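Skarkix calls back Pemix hand grippers after pads lose their hold

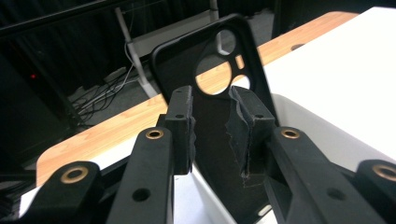 A Pemix hand gripper with a black phone case between its worn fingertip pads.

April – Skarkix asks all users of the Pemix hand-held gripper to stop work with it until the fingertip pads are replaced. The foam on the pads can tear with use, and then the object may slip.

The fault was found in our own tests with phone cases. Of 500 grips with worn pads, 20 ended with a dropped case. No person was hurt.

"We checked the pads too seldom, and we are sorry for it," said Dagný Kragh, head of product safety.

The recall concerns 297 units. New pads will be sent free of charge within 30 days.

Press contact: Lachlan Cairns, Skarkix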